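Section 3. Making Up the Bed

This section applies to all guest rooms at Lachance House. Questions about linen should be directed to Darcy Morin, Housekeeping Office, Room 23.

1. Remove phones, chargers and other personal items from the bed. Place them on the nightstand.

2. Lift clothing and folded items off the sheet one at a time. Set them on the chair.

3. Move pillows and loose bedding to the far side of the bed.

4. Smooth the sheet from the center toward the edges. On banded or printed sheets, use the stripes as a guide — they should run evenly across the mattress.

Note: Creases that remain after smoothing may be left for 15 minutes and smoothed again. Do not iron a sheet on the mattress.

5. Fold the blanket in half lengthwise, then in half again. Keep the corners together while folding.

6. Lay the folded blanket across the foot of the bed and return the pillows to the head.

Caution: Do not shake out bedding until step 1 is complete. Small items are easily carried to the floor and damaged.

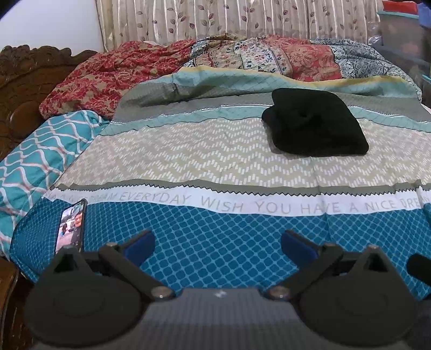
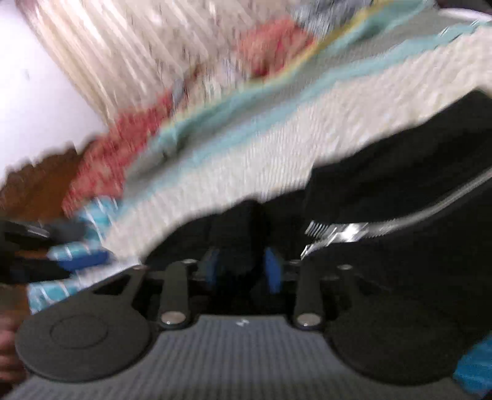 Figure 3. Patterned sheet with items still on the bed (first view); folded striped blanket (second view).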